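Dudodton rink, Sunday late skate: who's in for the new season?
Last updated: Sunday, August 29, 2021

Clarner31
OK so the ice goes back in soon and I still don't have a full list for the late skate. I have 16 skaters who say yes, almost all of them wingers (of course), and one goalie. Who else is in? And can we please settle the line change thing before we start, I'm not having the same argument on the bench until November.
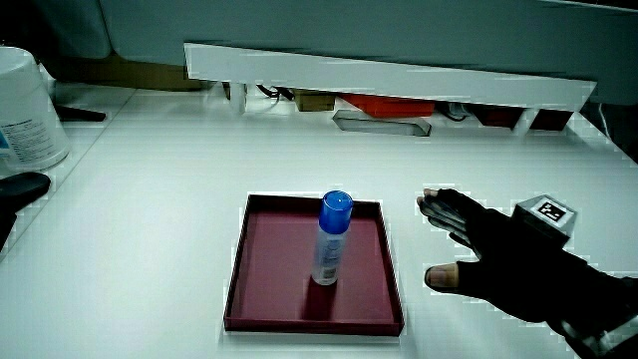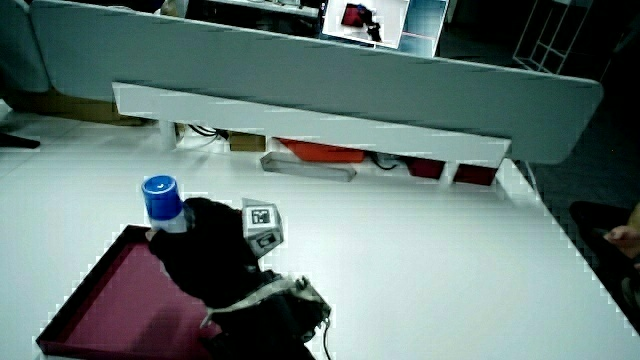

Blue caps and the red tray, both shots

bakilana_d
In! I skated maybe twice over the summer so go easy on me. I vote short shifts. Last season some of us (you know who you are) were out there for two minutes at a time and then coasting back while the other team walked in on poor Aksel.

slowhands
You can say my name, I can take it lol. My problem with short shifts is that by the time I get my legs going I'm sitting down again. It's a beer league skate at eleven at night. I want to touch the puck.

Aksel Gunnlaugsson
Goalie here. I touched the puck plenty last year, thank you. Five of the goals in that last game against Liron came when we had tired guys standing at the red line waving their sticks. I'm in again, but I want shorter shifts and I want at least one defenseman who stays home.

slowhands
Five? I remember three, tops.

Aksel Gunnlaugsson
I remember every one of them.

Clarner31
I can't do anything about the defense unless somebody volunteers. I played D for half of last season and I can't skate backward to my left, so that's where we're at.

rinkrat1041
I'll play D if I get to pick my partner and it isn't my brother. Also I don't agree on the short shifts. With 16 skaters that's three lines and change, you're going to sit a lot anyway. If we had two lines then sure, go hard and get off. I'd say change on the whistle, and if there's no whistle, use your head.

bakilana_d
"Use your head" is what we did last year!!

rinkrat1041
Fair.

Clarner31
How about this. We try short shifts for the first month, everybody changes when their center changes, and if people hate it we go back. Slowhands, I'll put you with a center who never gets off, so you'll be happy either way.

slowhands
Deal. Do we still have the orange pinnies or did those go home with Liron?

Clarner31
They're in my garage. They've been washed. Once.

Aksel Gunnlaugsson
One more thing, is anybody looking for a second goalie? My knee is fine but I'm away a couple of weekends and I don't want you shooting at an empty net.

bakilana_d
My neighbor has pads and says she'd come if she doesn't have to pay. I'll ask her which weekends and post it in here tomorrow.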